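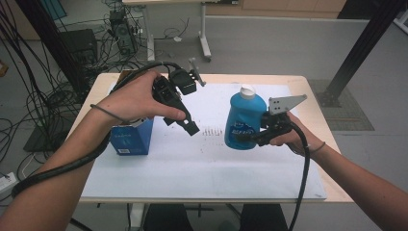
1/ Right, a long one from me on the rain, as so many of you have asked what happened up our way (thank you for all the kind messages, I've read every one even if I've been slow to answer!)

3 replies · 41 likes

2/ We're in Morris, at the top end where the lane bends down to the ford, and it started just after tea with that funny yellow light you get, and then it simply came down. I've lived here a good long while and I've never heard the gutters make a noise like that.

1 reply · 28 likes

3/ By bedtime the ford was over the second white mark on the post. The lane to Plunia was shut before midnight and the power went off in both villages. The electricity people say 2,310 homes lost supply across the valley, and 1,830 of those were back on by breakfast. We were in the other lot, so it was cold porridge and a torch, but we've all had worse.

6 replies · 57 likes

4/ I do want to say something about the warning, as there's been some grumbling. It was yellow in the morning and went up to amber at lunchtime, and I thought that was fair enough. Thunderstorms are such awkward things to pin down. My sister-in-law is one valley over and she had two rumbles and a bit of drizzle, and was quite put out about her water butt.

12 replies · 63 likes

5/ Those of you who like the records will remember the flood we had in December a few years back. That was a different sort of thing altogether, days and days of steady rain on ground that was already full. The summer sort comes off baked soil like water off a plate, and the stream goes up and comes down again while you're still hunting for your wellies.

2 replies · 34 likes

6/ Practical bits now. The Plunia road is open again but there's gravel all over the bend by the chapel, so do go gently, especially on a bike. The footbridge is still taped off. Please don't duck under the tape, however solid it looks, and keep dogs out of the stream for a few days as well, the water's a horrible colour.

9 replies · 88 likes · 46 shares

7/ If your phone was flat and you missed the alerts, it's well worth keeping a charged battery pack by the door and a wind-up radio if you can find one. Mine is older than the car and still picks up the local forecast, with a bit of coaxing and the aerial pointed at the fridge.

4 replies · 39 likes

8/ More showers on the way tonight but nothing like as heavy, and then it looks drier and a good bit fresher. I'll have another look at the post by the ford before supper and put the level up here.

5 replies · 52 likes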